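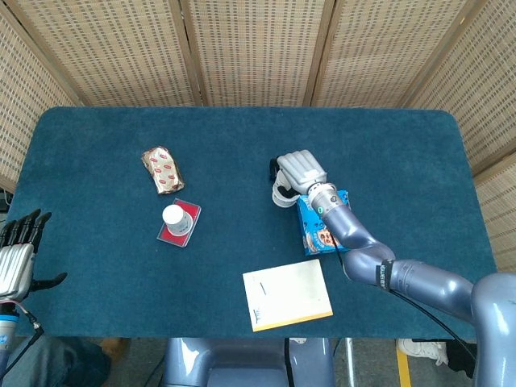

3.2 Small tables and what ends up on them

What surprised us most was how quickly a cleared table turns into a snack table! In the Stoltanby set we logged 1,255 items across 726 tabletops, and food packaging kept finding its way next to paper and pens. Figure 2 gives a lovely case: a snack box, a foil-wrapped package, an upside-down paper cup on a small red pad, and a notepad with a few faint marks, all sharing one cloth-covered surface.

Qiu and Eglītis coded each item by use (eating, drinking, writing, other), and the mixed tables were by far the most fun to work with – a cup can count as drinking or as clutter, depending on which way up it stands. We kept both codes.

Figure 2. Mixed snack and writing items on a table with rounded corners, rattan screen behind.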